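Nernora Shirt Folding Notes, README

Last edited 7/5/19. Maintained by the Flasmont laundry room.

What is in this folder

Written notes on folding T-shirts for open shelves, with pictures of a lime-green shirt at different points in the work. The notes cover 57 shirts. Shirts with long sleeves are kept in the Plullow folder and follow other rules.

Terms used in the notes

Band: the shirt folded lengthwise, longer than it is wide.
Block: the shirt brought down to a rectangle. A rough block still has creases or a loose flap.
Flap: any part of a sleeve, collar or hem that sits outside the block.

The green shirt on the table, as a band and twice as a rough block:

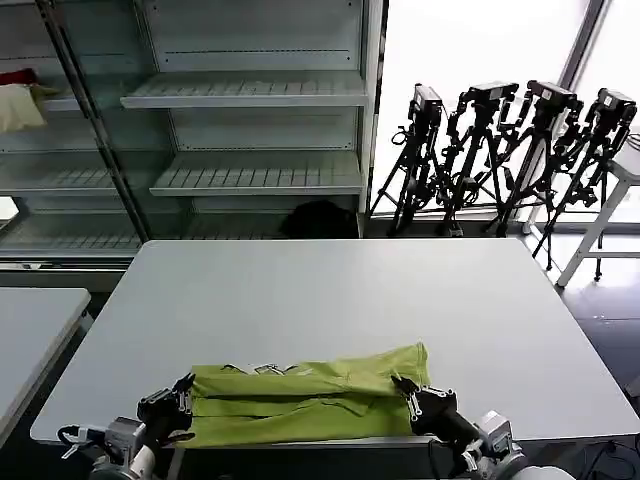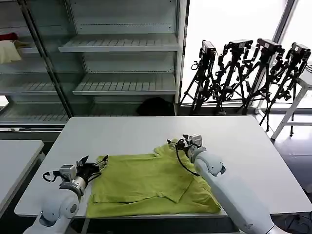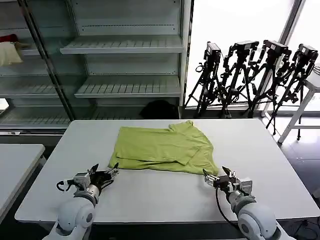
Comments received

Zakharchenko writes that the band should be no wider than the shelf is deep, and that the notes ought to give a width at the start. On narrow shelves a wide band has to be folded over once more, and the collar ends up inside where it marks the front of the shirt. Thin cotton is the worst for it.

We have left the width open for now. Shelf depths differ too much between rooms. Measure yours before you begin and write the figure in the first column.

How the notes are laid out

One line per fold, 201 lines in all. Columns are shelf depth, shirt size, fabric, fold, and remarks. Sizes are as printed on the label. If the label is missing the size is left blank.

Known gaps

No children's sizes. Remarks are missing from the first 50 lines. Shirts with pockets were added in September and have not been checked against the rest.

Use

Free to copy and change. Please keep the name Nernora on any copy you pass on.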